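Writing the rules before the robot makes the bed

February 2024

Chaimae Abdelaziz keeps a binder on the shelf behind her desk at Plornemport. It holds the working rules for the company's household robots, the ones that handle laundry, bedding and dishes, and she has been its editor since the first page. The current version runs to 37 rules. An earlier draft had 100.

"We cut it because people weren't reading it," she says. "An operator would sign the last page and go to work. Now it takes a new person one morning to get through, and I sit there with them."

Abdelaziz came to robotics from workplace safety. She spent several years inspecting commercial laundries, and she says the habits carried over. She asks what can catch, what can pinch, and who is standing where.

Bedding was the first task the company wrote its own section for. Existing robot safety rules, she says, were mostly drafted with factory cells in mind, where there is a fence and the part is always the same shape. A bedroom has neither.

"A pillow doesn't hurt anyone and it doesn't break. So the engineers thought it was the easy one. But a bed has loose edges everywhere. You have sheets that hang down, you have throws with tassels. All of that can get into a finger joint." 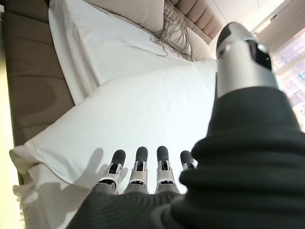

Hand over a pillow during bed-making work. The cuff of the knit sleeve reaches the base of the thumb.

Her rule on fringe is short. Anything with tassels, long strands or open lace is moved by a person before the hand starts on the pillows, or the hand stays clear of it. If a strand does get caught, the operator stops the arm, takes the load off the fingers and frees the strand by hand. Pulling the arm back is not allowed.

"That one we argued over," she says. "The first instinct is to back out. With a thread around a joint, backing out makes it tighter."

Sleeves get a rule of their own. Plornemport allows fabric covers on the wrist and forearm, but they have to be checked at the start of each session. The cover may not reach the finger joints, and it may not have a loose end that could snag on bedding. Abdelaziz would like to see a fixed cuff position marked on every hand. For now the operator judges by eye and writes it down.

She is less strict about light than some of her colleagues wanted. Sepp, the task planning group down the hall, asked for blinds to be closed whenever a bed stands near a window, so that shadows and glare would be the same from one session to the next. She turned that down.

"People have windows. If the system only works with the blinds closed, I want to find that out from us and not from a customer. What I ask is that they note the conditions. Daylight, lamp, curtain open or shut."

The rule she considers most important concerns people. No one sits or lies on the bed while the arm is powered, and that includes staff testing a reach or picking up a dropped clip. Before any motion near a duvet, the operator lifts it and looks underneath. Children and pets are kept out of the room entirely.

"Looking under the duvet sounds silly until you think about a cat," she says.

Each session has 2 people, one at the controls and one with a stop button in hand. The second person does nothing else. That was tested last year when a client, Westley, asked whether one person could do both jobs to save cost. Abdelaziz wrote back with a one-line refusal and attached the rule.

Not every part of the binder has held up. A rule requiring gloves for anyone straightening linens between runs was dropped after operators complained that they could not feel whether a sheet was tucked. The section on cleaning is being rewritten, and she admits the old text was vague. It told staff to keep fingertip pads "clean" without saying how often to wipe them or with what. The new text calls for wiping before the first contact with bedding and again after any contact with the floor.

Brilatach, which trains installers, has asked to use the bedding section in its own course. Abdelaziz agreed on the condition that it be taught with the reasons left in. Every rule in the binder has a line under it saying what prompted it, and she has turned down requests to strip those out to save paper.

The next revision is due in March. Page 44, on stripping a bed, is still blank apart from a heading. She has notes for it from operators and wants to watch a few more sessions before she writes anything down.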